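Forum Kulura > Manipulation > Perception et simulation
Sujet : La pince se ferme à côté de la boîte rouge, décalage constant

gopinath_r
Bonjour à tous. Je travaille sur une tâche de saisie en simulation, avec une pince Robotiq à deux doigts. Ma politique reçoit deux vues, une depuis le poignet et une depuis le dessus de la table. Elle va bien vers la boîte rouge et elle ignore la balle verte, mais à la fermeture les doigts passent souvent à côté. Je vous mets une vue de chaque caméra, avant la fermeture.
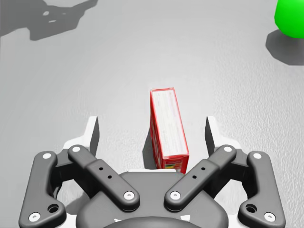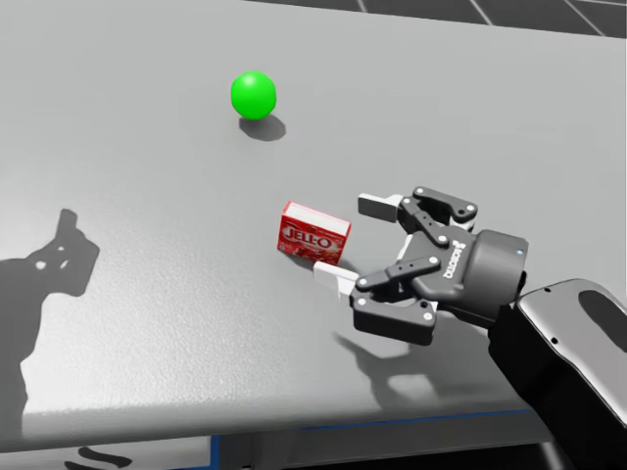 Réponses (7)

eirini.p
Bonjour Gopinath. Combien d'essais as-tu faits, et combien de réussites ? « Souvent » est difficile à interpréter.

gopinath_r
Pardon, j'aurais dû l'écrire. 58 essais, 14 réussites. La politique a été entraînée sur 1110 démonstrations, toutes générées avec le planificateur Womach.

ngaio_t
Pour moi c'est l'extrinsèque de la caméra du poignet. J'ai eu le même problème avec Horkside : à l'import du modèle, le repère de la caméra était attaché au mauvais lien. Tout semblait correct à l'écran, et pourtant j'avais un décalage qui tournait avec le poignet. Vérifie si ton erreur est constante dans le repère de la pince ou dans le repère de la table.

eirini.p
Je ne suis pas d'accord avec Ngaio. S'il s'agit d'une politique apprise de bout en bout, elle n'utilise pas l'extrinsèque. Une caméra mal placée, mais mal placée de la même façon à l'entraînement et au test, ne change rien. Je regarderais plutôt les ombres. Dans la vue du dessus, l'ombre du bras à gauche est grande et très foncée, et elle a elle-même la forme d'une pince. Est-ce que la lumière est la même que dans les démonstrations ?

ngaio_t
« De la même façon », c'est justement la question. Les démonstrations viennent de Womach, le test tourne peut-être avec un autre fichier de scène. Je maintiens.

gopinath_r
La lumière est fixe dans les deux cas. Pour le fichier de scène, je dois comparer. L'erreur est constante dans le repère de la pince, je viens de la tracer.

kamala_m
Bonsoir. Avant de toucher aux caméras, je vous propose de regarder la latence des actions. Si la politique prédit des séquences de 20 pas et que vous les exécutez toutes sans nouvelle observation, la correction finale arrive trop tard. Chez nous, avec le contrôleur Unnithan, nous exécutons la moitié de la séquence et nous recalculons ensuite. C'est un paramètre à changer, le test prend une soirée.

gopinath_r
Merci à tous les trois. J'ai comparé les fichiers : Ngaio avait raison en partie, la caméra du poignet est tournée un peu autrement au test. J'ai corrigé et je suis passé à 20 réussites, toujours sur 58. C'est mieux mais c'est encore faible. Je lance cette nuit la version de Kamala avec la séquence coupée.

eirini.p
D'accord pour la caméra, je retire ma phrase. Peux-tu quand même faire une série avec les ombres désactivées ? Je reste curieuse du résultat.

johanna_gisler (modération)
J'ai déplacé le sujet depuis « Matériel ». Gopinath, si tu as les courbes d'erreur par axe, ajoute-les dans ce fil et n'en ouvre pas un nouveau, s'il te plaît.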